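Cetaser adds scheduled snapshots to its desktop backup tool

2 min read

Cetaser has released an update to its desktop backup program that lets users schedule disk snapshots and roll single folders back to an earlier state. Until this version, a snapshot had to be started by hand, and restoring one meant writing back the entire volume.

The scheduler sits under a new Plans tab. A plan can run hourly, nightly or when the computer has been idle for a set period. The first snapshot is a full copy. Later ones store only the blocks that have changed, and the program merges old increments into the base copy once the limit for that plan is reached. The default limit is 23 snapshots per drive. It can be raised, although the release notes warn that merge times grow quickly on mechanical disks.

Folder rollback works from a list of dates in the main window. The user picks a folder and a snapshot, and the program shows which files will be added, replaced or removed before anything is written. Files that are open in another program are skipped and listed in a log. Locked files can be queued for the next restart instead, but the option is off by default and has to be enabled separately for each plan.
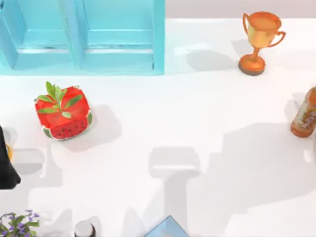
A commenter on the Cumberg user forum wrote that the preview step was the main improvement, but that the list becomes hard to read on a folder with more than 2,000 files and needs a filter by file type. The same comment asked for the log to be saved as plain text. At present it can only be opened inside the program.

Snapshots can be kept on a second internal drive, an external drive or a network share. Network targets must support long file names, and the program now checks this before the first run. Earlier versions would start the copy and stop partway through with a general write error. Encryption is available for all three target types -- the password is set when the plan is created and cannot be changed later without making a new base copy.

The update also changes how the program handles drives that are nearly full. A plan now pauses when the target has less than about 70 GB free, and a notice appears in the system tray. The threshold can be edited in the settings file but has no control in the main window yet.

Existing backups made with the previous version can be read and restored but not extended. Users who want to keep their old copies will need room for both sets during the changeover. The import tool from Rerik, which converts older archives to the new format, does not yet support encrypted ones.

The update is offered through the built-in updater and as a separate installer. The Doãn edition for small offices will get the same features in March, along with central control of plans across several machines.

Contact | Copyright Cumberg Software News | Back to top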